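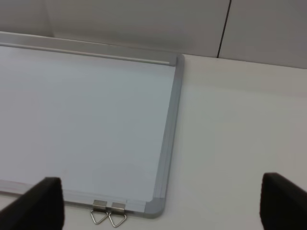
*5 min read*

Tuva Granström had the kettle on before I'd got my boots off, and she was already talking about whiteboards.

"People always want to hear about the laundry," she said, hunting through a cupboard for a second mug. "And I do want to talk about the laundry, I've got plenty to say about it. But if you want to know where things really stand with robots and chores, I'd start with a whiteboard lying on a table. It's about the friendliest object you could hand a machine, and it still gave us a month of headaches."

Granström runs the household tasks program at Wendeck, which takes up the back half of a former printing shop in Hamilton, Ontario. It was a wet Tuesday in November when I visited, and I'd come with what I thought was a simple question. My mother is getting on, she has a house with too many stairs in it, and every few weeks somebody forwards her a video of a robot folding a towel. She wants to know whether she should hold off on hiring a cleaner. Could a machine do it yet?

"Tell her to hire the cleaner," Granström said right away, and laughed, and then talked for the better part of two hours about why it was a more interesting question than that.

The whiteboard first. It's a plain one, white panel, silver aluminum frame, grey plastic at the corners, and a pair of wire hanging hooks clipped to the edge. The job is to wipe it clean, pick it up and hang it. Wendeck's arm is called Stinimus (the name came out of a hat at a staff lunch, she says, and I couldn't get a better story out of her), and the gripper on the end of it has two dark fingers that open and close. There's a small camera down at the business end so the software can see what the fingers are up to.

"Wiping, we're good at," she said. "Wiping is lovely. It's flat, it stays where you put it, and if you miss a spot you go back. You could leave Stinimus wiping all afternoon and I wouldn't look up from my desk. Then you ask it to pick the thing up, and now you've got a frame that sits just a little bit proud of the table. You or I would slide a fingernail under there without thinking. Or we'd drag it to the edge and let it hang over, and grab it from underneath. I didn't know I did that until I watched myself do it! I must have picked up that board thirty times in a row at my kitchen table, trying to catch my own hands at it."

Then there are the hooks. They dangle. When the board is flat they lie flat as well, thin bright triangles of wire, and when the board comes up they swing to wherever they please. The white panel is a nuisance in its own way, as it has nothing on it for a camera to fix on and it picks up glare from the lights overhead. A clean board, she told me, is harder to see than a dirty one.

Wendeck keeps a tally of every attempt at every chore, and she brought it up on her laptop and turned it around for me. There were 3917 attempts on it that morning, spread over 16 chores. The whiteboard had 630 to itself. I asked how many of those ended with the board hanging on the wall, and she made a face.

"Fewer than I'd like. I'm not being coy, it's just that the number depends on how fussy you are. Does it count if it's crooked? My husband would say yes. I'd say no. We've had some real arguments in the office over what counts as a clean counter, and I think that's half the trouble with chores. A factory part fits or it doesn't fit. A tidy kitchen is an opinion."

We had our tea in the front room, where a plate of date squares had been going around since morning, and got to the laundry at last. Towels are coming along well, she says. Fitted sheets are nowhere. Socks are easy to pick up and maddening to pair, and she has a soft spot for a stretch last winter when the arm kept matching a sock with the oven mitt. Dishes are in the middle: plates into a rack, fine, but a wooden spoon with porridge dried onto it asks for a kind of scrubbing where you're feeling for the stuck bit and leaning in, and a gripper with not much sense of touch has a hard time knowing it's got there.

I wondered whether a shop would be an easier place to begin than a house. She brightened up at that. Since the spring, Wendeck has had an arm working at Hafþórsson, a furniture maker across town, where it puts hardware into trays at the end of a bench and wipes the bench down between jobs.

"It's the same arm, and it's doing better there than it does here," she said. "The bench is always at the same height. The trays come from the same stack. People put the screws back where they got them, mostly, and when they don't, somebody's standing three feet away who can sort it out in a second. In a house you've got the dog, and the mail on the counter, and the one drawer that sticks. I think the shop floor gets there years before the living room. I'd be surprised if it went the other way."

She wouldn't give me a year, though I asked in a few different ways. What she would say is that the first useful home machine will probably do one or two dull things and need a clear table to do them on, and that people will be a bit let down by it and then refuse to give it back, the way her own parents were with their dishwasher.

"I'd take one that wipes," she said. "I'd take it tomorrow. I've got two kids and a glass table, I don't need it to fold anything."

Before I left, she walked me through to the back to see the arm at work. Stinimus went over the board in slow, even passes, left to right, and then did the bottom corner again. The pickup was scheduled for after lunch, and I had a bus to catch. I rang my mother from the stop and told her what Granström had said about the cleaner. She'd already hired one, as it happens, a very nice woman who comes every second week and does the stairs.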